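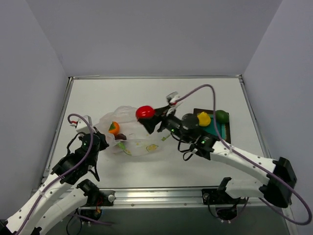 # How our school picks its prize winners

I picked this topic because I've sat through five prize evenings at Prosser College and never once understood how anybody got chosen. My friends had theories (mostly to do with who the teachers liked), and I had a few of my own, so when we were told we could study anything to do with school life I knew straight away what I wanted to look at.

## What I did

First I read the rules for the two big awards, the Teson Prize and the Fuvgate Cup. The Teson goes to a leaver for work in class. The Fuvgate is meant for "service to others", and the rules stop there, which made me laugh a bit when I found it. Then I put a short survey out to Years 12 and 13 and got 73 replies, far more than I'd hoped for! I also talked to five members of staff who have sat on the judging panel. They all said yes on the condition that I left their names out, so I have.

## What I found

The Teson is pretty simple once you see it written down. Each department puts forward one person, the panel reads a page on each of them, and they vote. If it's a tie they talk until it isn't - one teacher told me that went on past six o'clock last time and the biscuits ran out.

The Fuvgate is messier. Anyone can nominate, pupils included, but most people who filled in my survey had no idea they were allowed to. The form lives in a folder on the school site called Cemance, along with the locker requests and the old bus times, and I only found it by searching for the wrong thing. Staff said nearly all the nominations come from form tutors, so if you do your helping outside school, or you're just quiet about it, you may not get put forward at all.

I also asked people whether they'd want to win something. Loads said yes, but not if it meant walking across the stage. I hadn't planned to ask about that and I wish I'd given it more room, as the comments were the best bit of the whole survey.

## Problems with my project

Year 12 sent back a lot more replies than Year 13, who were busy with mocks, so my results lean their way. My question on fairness was badly worded too (I asked two things at once) and I had to leave it out.

## What I'd change

I'd move the Fuvgate form to the front page of the site in October, well before the panel meets, and read it out in assembly. I've sent that suggestion to the head of sixth form and I'm waiting to hear back.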